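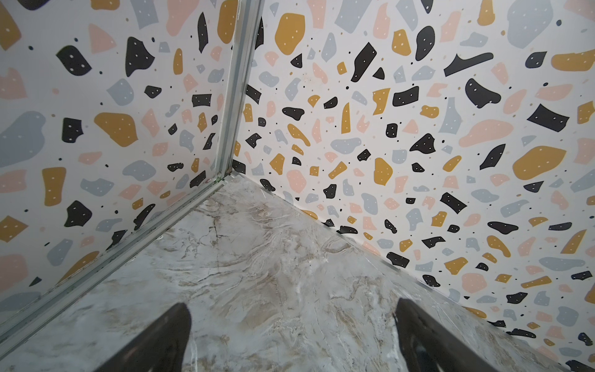 Can a machine do the kitchen chores yet? Some of them, one at a time, slowly, if a person lays everything out first and puts it right when something slips.

10 Oct 2019

Entry for the Promham notebook, chores cell. Writing this up before I forget the details, and for whoever takes the cell over in January.

Herus asked us for a list of chores that can run without a person standing next to the arms. I went through what we have and the list is short. Moving a mug from one spot to another is on it. Putting a mug on a tray is on it, provided the handle points somewhere the fingers can reach. Wiping a flat surface is half on it. Folding the cloth is not on it, and neither is anything with water.

Mugs. The Pretorius grasp planner handles a plain mug well. It gets worse when the mugs stand close together, as the open fingers need room on both sides and the neighbor gets nudged. Dark mugs are harder than light ones. The planner loses the handle against the body and goes for the rim instead. A rim grasp holds, but the mug tilts when it is set down. Current rule is 3 tries per mug and then stop and flag it. Without the rule the arm will keep trying the same bad grasp.
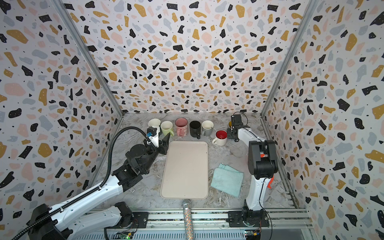 Two arms do not give us twice the work. Most of the time one waits for the other, because the safe zone between them is set wide. I would like to cut the wait at the handover, which is now 2 seconds, but want to see the joint logs first. Last time I shortened it the right arm faulted and had to be homed by hand.

Cloth. Picking it up is fine. Laying it flat is luck. The wipe path assumes a flat cloth and steady pressure, and if a fold gets under the fingers the wipe covers a narrow strip and leaves the rest. The arm reports the job as done either way. There is no check on whether the table is clean. Gerkico says their next release compares before and after views. Have not seen it run.

Corners. No chore we have tried gets into a corner. The fingers fit, but the cloth bunches up ahead of them and the last bit gets missed. A person does that with one fingertip.

Time. A person clears the mugs onto a tray in less time than the arm takes to plan its first move. Full clearing run is capped at 300 seconds and we hit the cap more often than I would like. For a shop floor job that repeats all night this may not matter. For a house I think it does.

Log is at 700 runs now. Most of the failures are at the grasp and very few in the carry. I had expected drops. Worth telling Herus, as they keep asking about grip force.

To do:
- widen the mug spacing in the start layout and rerun
- try the handle search with the side light off
- ask Gerkico for a date on the view comparison
- order more finger pads
- move the wipe test to its own log, it is muddying the mug numbers

Did not get to the tray lifting test. It needs both arms and the handover question settled first.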